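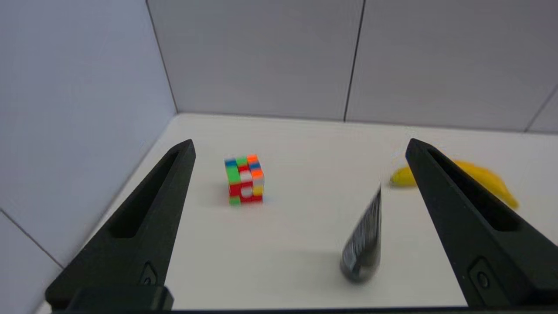
Puzzle cube on the white table

Ticket 402 - Landlocked countries layer draws a coastline where there isn't one
Product: Griltumeck atlas viewer
Opened by: Ilaria Negri
Assigned to: Rutilio Trujillo
Status: Resolved

Ilaria Negri, 09:10
Hello! First of all, the new river layer is gorgeous, I lost most of my tea break following the Danube down to the delta. I've found a strange one, though. If I switch on "Landlocked" and zoom in on Kazakhstan, the border along the Caspian comes up in sea blue and the country drops out of the list. Same with Turkmenistan. Zoom back out and both return. Uzbekistan behaves perfectly, and so does Liechtenstein, which I checked because I love that the pair of them are the doubly landlocked ones.

Rutilio Trujillo, 09:45
Lovely report, thank you. I can see it here too. Which base map are you on, Bolix or Orlandini?

Ilaria Negri, 09:52
Orlandini. Just tried Bolix and it's fine at every zoom level!

Rutilio Trujillo, 11:20
Great, that narrows it down a lot. Orlandini has two outlines for the Caspian. The coarse one is tagged as a lake, the detailed one as sea, and the viewer swaps to the detailed one at zoom level 9. Our landlocked check only asks "does it touch anything tagged sea?", so out go Kazakhstan and Turkmenistan.

Tried so far:
- cleared the tile cache, no change
- turned off the river layer, no change
- retagged the detailed outline as lake on the test server, both countries stay put

Ilaria Negri, 11:31
Oh, that's a fun one! Could Azerbaijan have the same trouble? It sits on the Caspian as well.

Rutilio Trujillo, 11:58
Good thinking - yes, it was dropping out too. Fixed by the same change. I've also looked at the Aral Sea and the Dead Sea, and they're tagged as lakes at both scales.

Rutilio Trujillo, 14:40
Fix is now live. You'll need to reload the page once. The Nolent export still uses the old outlines until the March update, so printed maps may show blue there for now.

Ilaria Negri, 15:05
Reloaded, and all three are back at every zoom. Brilliant work! Off to look at Bolivia and Lake Titicaca next. Happy for this to be closed.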